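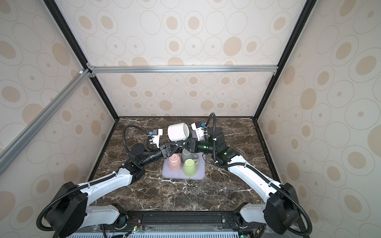 Dark brown marble top with white veins, cream patterned walls behind.

Fleten stone polish, 500 ml
2025-01-17, by Ilaria Lo Presti

I bought this in October to replace the Donati cream, which left smears on anything dark. The Fleten is thinner and goes further. You put a little on a soft cloth, wipe it over, leave it for 3 minutes and buff. On my own worktop it took out the dull patch by the kettle but did nothing for an old lemon ring.

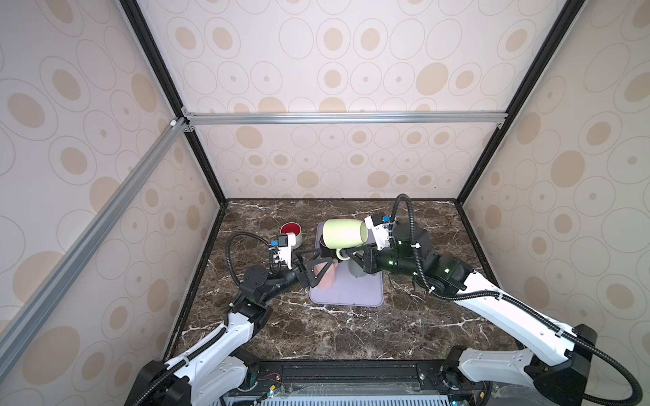 The smell is mild and gone by the next morning. My main complaint is the cap, which drips down the bottle every time. The label is also printed in tiny grey type, and I had to look up the instructions online. Dörte Tiedemann tried it on a pale windowsill and found it made less difference there.

I would buy it again for dark stone. For pale stone I would stay with soapy water.

Contact | © Homorstead Home Reviews | Back to top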